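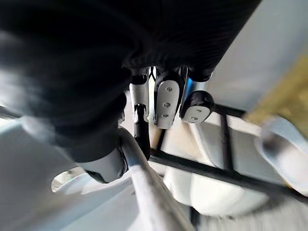 Close up with some clutter

Wanted: people with a drawer they'd rather not open

Hi! I'm Amanuel, and I'm putting together a project called Listby, a kind of written record of the things people in Skulow keep at home and can't quite explain. I'm looking for 100 households to take part this spring, and I'd love yours to be one of them.

I got started on this after my aunt moved apartments and I spent a whole afternoon going through one kitchen drawer with her. We found keys to a house she sold years ago, a recipe in somebody else's handwriting, a single birthday candle wrapped in foil. She had a story for nearly all of it (the candle story alone took half an hour and involved a ferry). I went home and wrote down as much as I could remember, and I've been bugging friends to let me do the same with their drawers ever since.

So what would you be doing? You pick one spot in your home. A drawer, a shelf, the bottom of a closet, a box in the garage, whatever you like. Over two weeks you make a list of what's in it and add a few lines on anything you feel like writing about. Some people write a page on a bottle opener and skip everything else, and that's fine by me! Then we sit down and talk it through, either at your place or at mine, and I record the conversation so I can type it up later.

Please don't clean up first. I mean it – I want the dead batteries.

You'll need to be 18 or over and living in Skulow or close enough that I can get to you by bus. Renters, owners, roommates, people in their parents' basement, all welcome. You don't have to be a good writer and spelling doesn't matter. If you'd prefer to do your list in another language, tell me which one and I'll see who I can find. Tarmo Mockus is helping with the interviews and has a lot more patience than I do with long stories, so ask for him if you've got one.

Each household gets $40, paid in cash or by check when we finish the talk. If two of you want to share a drawer it's still one payment, sorry, the budget is what it is.

Your name won't appear unless you want it to. I send everybody the typed-up version and you can cross out anything before it goes in the collection. Letters, medical stuff, bank papers: leave them off the list entirely, I don't need to know. You can also drop out whenever you like and I'll delete what I have.

To sign up, drop a note in the mailbox at 142 Jevorier Street with your name, a phone number and what kind of spot you have in mind. Evenings are best for calls, so let me know if that's no good for you. I'm taking names through the end of March and I'll call everyone back, even if the list is full by then.

Amanuel Mamo
Listby, Skulow
Posted March 18, 2026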